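About Prello Bench

Prello Bench tests grippers, small arms, wrist cameras and the controllers that run them. We work for manufacturers who want a second opinion before a product ships, and for buyers who have narrowed a purchase to a few candidates and need numbers they can set next to each other. We do not sell hardware and we take no commission on it.

What we test

Most of our work is on two-finger grippers, in the size range meant for household and light service use. A smaller share covers head and wrist cameras, and controllers for arms with six or seven joints. We do not test suction tools, welding heads or anything rated for a payload above 15 kg.

A standard gripper comparison covers grip force at three openings, repeatability of fingertip position, closing time, slip under a steady pull, and behavior after a loss of power. Clients can add a task series, in which the gripper is mounted on an arm and run against ordinary objects in an ordinary room.

The task series

Bench figures predict task results only in part. A gripper that holds a steel cylinder well may do badly on a shoe, which is soft in some places and stiff in others and has no agreed place to grasp it. For this reason the task series is run in a furnished room with daylight from windows, a hard floor and a metal shoe rack of the kind sold for home use. 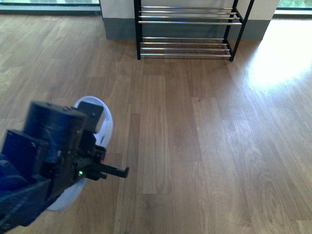
Each candidate in a comparison gets the same objects, the same starting positions and the same number of attempts. The default is 200 attempts per gripper, split between picking and placing. An attempt is scored at four points: approach, contact, lift and release. An object that is lifted and then set down in the wrong orientation is recorded as a placing fault, and the pick still counts.

Lighting is not corrected. Sun on a glossy floor is a known problem for depth cameras, as are polished bars, and a client who will deploy in homes should see what both do to the results. Where a client needs controlled light, we run the series a second time with the shades down and report the two sets separately.

Objects

The object set is revised every March. It now includes footwear, folded cloth, kitchen tools and small boxes. Footwear gets the most requests. A knit upper deforms as the fingers close, so the controller has to decide how much travel to allow after first contact. A thick midsole gives a firmer grasp but often exceeds the opening of smaller grippers when approached across its width.

Placing a shoe on rods is harder than placing it on a flat shelf. The shoe meets two or three narrow supports, and its center of mass has to end up between them. We record the resting orientation of every placed shoe as well as whether it stayed on the rack.

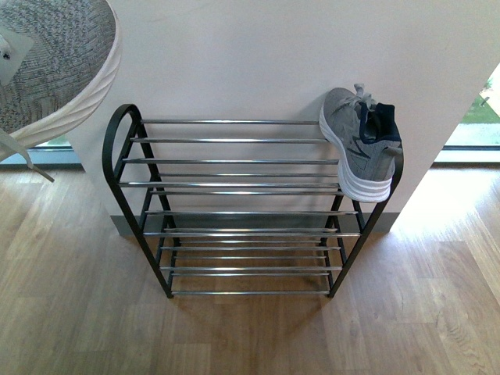
Slides and slippers are scored in a separate group. Molded straps offer an obvious grasp point, and grippers with long, thin fingers tend to do well on them. Pooling them with closed shoes would raise the average for those grippers without saying much about the rest of the task.

Arms and controllers

When the gripper is under test, the arm is held constant. We use one of two reference arms, both of which are rechecked for position error before each series. When a controller is under test, the arm and gripper are both held constant and only the controller changes. Clients sometimes ask us to change two parts at once to save time. We will do this as a trial run, but we do not issue a comparison report from it.

Cameras are compared on the same footing. Mounting height, tilt and exposure settings are logged at the start of a series and again at the end – a bracket that creeps by a few degrees can account for a surprising share of missed grasps. The floor is recorded bare, then with objects at marked distances, to check how each camera separates a low item from the planks around it. 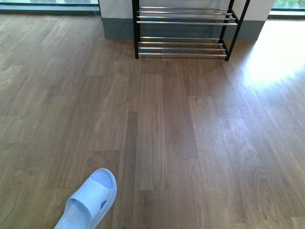
How we started

Prello Bench grew out of the fixture shop at Bisel, where we built test stands for gripper makers. Customers kept asking us to run the stands as well as build them. The testing side became a separate company, and the fixture shop remains our supplier for mounts and load cells. To date we have completed 1,962 test series.

There are 13 of us, most with a background in measurement or controls. Our office and bench lab are in Belladero. The room used for task series is in the same building.

Reports and data

Every report contains the raw attempt log, the setup record and a summary table. Failed attempts are included. Clients own their data and may publish it, provided the setup record is published with it. We keep a copy for two years in case a result is questioned.

Log files use the Iyer format, a plain table with one row per attempt. A description of the columns is supplied with each report.

Working with us

Send the model number, the mounting pattern, the supply voltage and a short description of the intended task. If the item is a prototype, tell us which parts may change before release. We reply with a test plan and a fixed price. Hardware is returned after the report is accepted, with any wear noted in writing.

Page last revised Jan 11, 2025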